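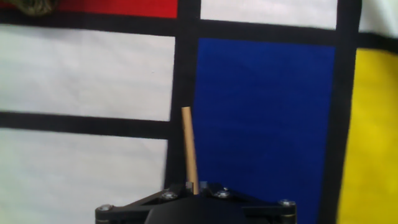

Figure 1. Thin wooden dowel held upright against the cloth, with the blue field and its black borders behind.

Does a Grid Print Hide Creases? A Test of One Decorative Cloth
Design and Materials project, final report
March 27, 2025

Why we picked this

Our project brief asked us to take a claim made about an everyday product and check it. We chose one that turns up a lot in listings for printed cloths: a bold pattern hides wrinkles, so you don't need to iron. The cloth we worked with has a Mondrian-style print, blocks of red, blue, yellow and white with thick black lines between them. It came from a print shop called Hitel, which lists it under the name Anen and says it looks "crisp straight from the bag."

We doubted this from the start, and we should say so, as it probably affected how we looked. A busy floral might hide a crease. A print made of straight lines and large flat blocks seemed like the worst possible choice for it. If a line is supposed to be straight and the cloth under it isn't flat, you would expect the line to give it away.

The second half of the project was about hanging. The plan was to put the cloth up in the student lounge in Bermúdez Hall on a dowel, and we wanted to know if a thin one would do. The dowel was bought from Komwood, which sells them as "hanging rods" at a higher price than the same size in its craft section. We could not find any difference between the two and we bought the cheaper one.

What we checked

We kept the list short:

Whether creases are visible on the flat color fields.
Whether the black lines still look straight when the cloth is not pulled tight.
Whether color comes off when a scrap is rubbed.
Whether a thin dowel bows when it carries the cloth.

The rubbing test was done by hand with a piece of dry white cotton on an offcut Hitel sent along with the order. The listing promises 3000 rubs with no color loss. We stopped at 800 when our arms gave out. A proper rubbing machine would have been a fairer test, and the lab's was booked.

For the creases we relied on looking, from close up and from across the room, and on asking other students. We got more than 100 replies to a one-question survey in the lounge. We don't put much weight on it. People answered on their way to class, and a few of them seemed to be rating the style of the print and not the wrinkles.

Creases on the color fields

The claim is partly right, which annoyed us a little. On the deep blue, soft creases show up only as slightly darker shading, and from a distance you could take them for uneven light. The red is similar. White is where it falls apart. Every white field shows what the cloth has been through, and this design has a lot of white in it. Somebody who wanted a print to hide wrinkles would ask for more blue.

Faint creases are also visible in Figure 1, especially toward the right, where the cloth seems to bend away. Up close they are easy to find. We would not call this cloth crisp, straight from the bag or otherwise.

The black lines were more interesting. We expected them to look wavy all over, and mostly they didn't. The bands are thick, and a thick band can take a small ripple without looking crooked. What you do notice is slope. When the whole cloth sits a little off square, a band that ought to be level tips to one side, and the eye goes right to it. One of the horizontal bands on the left in Figure 1 slopes like this. In our opinion that is more distracting than any of the wrinkles, and ironing does nothing for it.

Laying it out flat

We also looked at the cloth as a table covering, as the listing says it can be used for that too. It was spread on a table with a slatted top, light-grey aluminum slats with dark gaps between them. Slats like these are a handy reference. With parallel edges showing next to the cloth you can see right away if the print is running crooked, and we ended up using them to line things up in later sessions.

Spread out, the design reads very differently than it does in close-up. The large off-white rectangle in the center takes over, and the colors become a kind of border for it, with yellow, blue, red and yellow again going down the left side and another blue panel over on the right. Two of us liked it better this way. The others thought it looked like a board game.

As a table covering we can't recommend it, mainly on account of that center panel. It is the palest part of the cloth and it lands exactly where a cup or a plate would go.
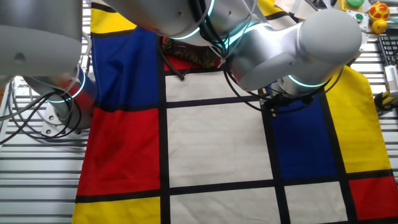
Color and rubbing

After 800 rubs on the offcut, the cotton had a very light grey mark from the black and nothing we could see from the red, blue or yellow. That is a decent result. It does not confirm the 3000 in the listing, and we don't know what kind of rub that number refers to. We wrote to Hitel to ask if it was wet or dry and got back a discount code.

The dowel

A thin dowel is fine for holding up a corner or a small sample. For the full width we are less sure. Ours began to bow in the middle within 2 days when we left it hanging from both ends. It was a small bow, but with this print even a small one matters, for the reason given above – the top edge sags, and then the horizontal lines sag with it. A thicker rod or a third support in the center should take care of it. We haven't tested either one.

Komwood's page says its hanging rods "stay true for years." It gives no weight or width for that, so there is nothing to check it against.

Problems with our own test

We used one cloth. A second one from the same shop might have been folded differently or printed on another batch of fabric. The light changed between sessions and we did not write it down every time, so some of our notes on the blue field may really be notes about the weather. And our survey had no comparison cloth next to it. People were asked if the wrinkles bothered them, with nothing else to look at.

What we would do next

If the project is picked up again in August, we would suggest a plain white cloth and a floral one of the same fabric, all three folded the same way and looked at under one lamp. Get the rubbing machine booked early. The cloth is currently in the lounge cabinet with the dowel, rolled up and not folded, and should stay that way until the thicker rod is bought.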